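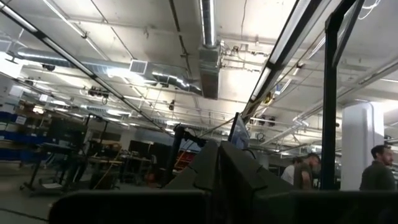 The light is fine and the air is the problem, according to the reply from Clorner, which came in overnight and runs to two paragraphs. They have read my list and would put the money into the supply side, leave the tubes alone until they fail, and not touch the pipework at all. They add that a white ceiling with everything exposed always looks worse than it is.

Jun 8, 2025

I agree with half of it. The reply treats lighting and air as separate jobs, and in this shop they share the same hangers, the same lift rental and the same few hours when people can be moved out from underneath. If the lift is coming in for the duct it should do the fixtures on the same visit. Wrote back to say so and asked for a price both ways.

Went in this morning with the light meter and the folding ladder to redo the readings. The previous set was taken with the meter lying on whatever surface was nearest, so the heights were all different and the numbers could not be compared. Today I used the tripod with the sensor at bench height throughout. Blinds closed, all fixtures on, five minutes of warmup before the first reading.

Center of the floor: 421 lux. The target we wrote into the Favlow lease schedule is 400, so the center passes with a little in hand. The reading drops as you go out toward the wall where the shelving is, and it drops faster than spacing alone would explain. The long fixtures run at a slant to the line I was measuring along, and the big rectangular duct comes down among them. Anything standing on the far side of that duct gets light from one direction only. I moved the tripod back and forth across the edge of the shadow and could find it to within a hand's width.

The fixtures are the fluorescent type with the black housing. I would have chosen white housings for a white ceiling, but the black ones are easier to find when you are up on a lift looking for the ends. Tubes still bright. One does hum on starting and then settles. Noted it on the plan, did not open it. The spare tubes in the cage are from two makers and the color does not match, so whoever replaces the first one will need to replace its neighbors too or live with a pink patch. I have written this on the box in marker.

Air next. The round duct was the one the welders' side complained about in September, when the reports were of a draft on the neck at one bench and nothing whatever at the next. There is a square vent set into it with a slatted grille, and the slats are dark, so dust does not show from the floor. I had assumed it was clean for that reason and it was not. From the ladder I could wipe a finger along the lower slats and bring away a felt of gray lint. Took the vane meter to it before cleaning and again after. The flow came up, less than I had hoped. The damper behind the grille is stiff and sits partly closed. I could get it to move with a long screwdriver but it would not hold the new position, so the quadrant is worn or the wing nut is missing. Left it where I found it and tied a tag to the grille.

The rectangular one is galvanized and in better condition than I expected for its age. No rust at the seams I could reach. The boxy section at the bottom end has its screws in place on the sides I checked. Rapped it with a knuckle along its length: dull at the top, which means the liner is still attached, and a tinny ring lower down, which means it may not be. Clorner's reply does not mention the liner. I asked.

One measurement I should have taken years ago is the clearance between the lower end of that duct and the top of the black frame. The frame went up well after the duct, and the installer set the posts by the floor marks without looking overhead. It clears. What does not clear comfortably is the angled crossbar at the top of the post, if anyone ever wants to swing a fixture past it on the lift. I have drawn it on the plan in red with a note to bring the lift in from the other side. The bolts on the crossbar took no further turn at the specified torque. The post is plumb to 3 mm over its height, good enough for what it carries.

Pipes and conduit. This is where I disagree with leaving everything alone. The parallel runs are tidy enough for most of the length, then a few of them bend down and it becomes hard to say which is which. I spent the better part of an hour tracing and ended with most of them labeled on paper. Of those I could not name, I think at least one is dead and was left when Wellitz moved their compressor out. It has no heat on it, no sound, and a capped end above the parts cage. I will not have it cut on the strength of that. It goes on the list for the plumber to prove.

The thin cables that hang down between the pipes are a separate nuisance. Some are old network drops with the ends taped. Others have no tape and no tag. I traced one to a junction box and lost it there. The rule we agreed on, that anyone abandoning a cable pulls it back to the nearest tray, has not been followed, and I am partly to blame for having left two of my own. Pulled back both today. The others stay up until each tenant has had a chance to claim them. I have put a notice by the door with a list of what I found and blank lines beside each item.

Sukprasert has the cleaning contract and their sheet says high dusting is included. I read the sheet again at lunch. It says high dusting "to reachable height," and no height is given. That phrase should have been caught before signing. The tops of the fixtures plainly are not being done, and a dirty reflector costs more light than an aging tube. I wiped a single housing, top and inside, as a test, and took the reading below it before and after without moving the tripod. The gain was small but it repeated when I went back and did it again with the meter zeroed. Cleaning all of them may bring the wall side up to target with no new equipment. That would be the cheapest outcome and I would like to try it before ordering anything.

Order of work as it stands tonight:

Lift in for one visit, entering from the side away from the crossbar. Clean fixtures first, then grille, then replace damper quadrant. Open the lower duct section and look at the liner. If the liner is loose, stop and get a price; do not let anyone patch it with tape. Plumber to prove the capped line on the same day if he can be had. Cables last, from the ladder.

Readings to be repeated at the same tripod positions, which I have marked on the floor with paint pen. The tape marks from last time had been swept up.

Still open: whether the cost is split by floor area or by fixture. Favlow has the larger area and the fewer lights, so their preference can be guessed. The lease is silent. I will propose floor area for the air and fixture count for the lighting and let them object in writing.

Ladder back on its hooks. Meter battery is low, needs a 9-volt. My neck is sore from looking up all day, and the left knee is no better on rungs than it was in spring. Home late, soup, bed.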